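Utensil holder (tableware)

From Jorkedska, the household reference
Last revised April 5, 2021

A utensil holder, also called a chopstick holder, cutlery caddy or utensil crock, is an open-topped container in which eating or serving utensils are stored upright. It is kept on a dining table, on a counter near the sink, or inside a cabinet. The type treated in this article is the tabletop holder for mixed cutlery, as found in households where chopsticks and spoons are in daily use.

Setting

The tabletop holder is most common in homes where the dining table stands in or next to the kitchen. Utensils are carried a short distance from the drying area and remain on the table between meals. In such rooms the table is often also a work surface, covered with a printed or checked cloth, and general storage is moved to a cart at the side. A plastic cart with perforated baskets will commonly take shopping bags in one basket and leafy vegetables in another. Cookware in frequent use, such as a wok and a stockpot, stays on the burners.
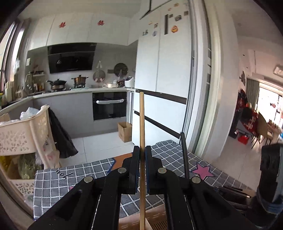 Construction

Holders are made of plastic, glazed ceramic, stainless steel, bamboo or wire mesh. Plastic models are molded in one piece or supplied with a separate base tray. Perforations in the wall admit air to the contents. Openings in the floor let water drain into the tray, which is lifted off and emptied.

The interior may be open or divided. A divided holder keeps chopsticks apart from spoons and limits the lean of long pieces when the holder is only partly filled. Hellwig describes a divider as useful once a household keeps more than 16 pieces on the table, although the figure depends on the width of the opening.

Stability is governed by the ratio of wall height to utensil length. A wall that is too low allows chopsticks to spread outward and shifts the load toward the rim. A wall that is too high hides short spoons. Square and rounded-square bodies are generally preferred to cylinders of the same width because they can be set flush against a wall. 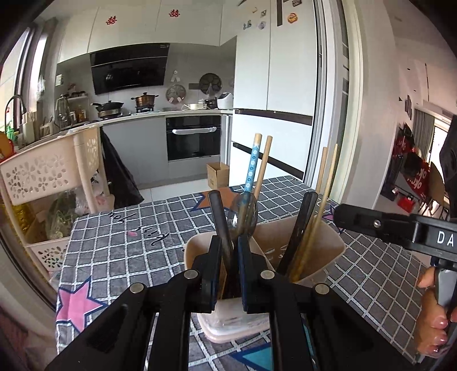
Wall thickness has less effect on stability than the weight of the base. The Dotlow pattern, a ceramic form with a thickened foot, was designed by Wilma Boersma for use on uneven tables. The later Rokton pattern has the same outline in plastic and adds a tray.

Arrangement of contents

Chopsticks are normally placed with the eating ends up, so that the tips dry in moving air. Some households place them tips down to keep hands away from the eating ends; this requires a well-drained floor. Spoons are stored bowl up. Pairs with a printed pattern are easily matched by eye, while plain wooden pairs are interchangeable if of equal length.

Cleaning

The tray is emptied daily and the holder washed every few days with hot water and dish soap. Corners and perforations are cleaned with a narrow brush. The holder is dried upside down before refilling.
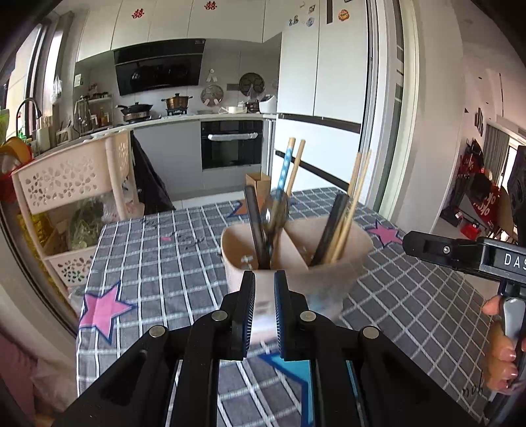

Can damp chopsticks be put straight into the holder?
Wooden and bamboo chopsticks should be dried first, as standing water at the closed end encourages mold. Metal and plastic utensils may be put in damp if the base drains freely.

See also

Cutlery tray
Dish rack
Spoon rest

Sources

Boersma, Wilma. Notes on the Dotlow Pattern.
Hellwig, Rainer. Storage at the Table, p. 231.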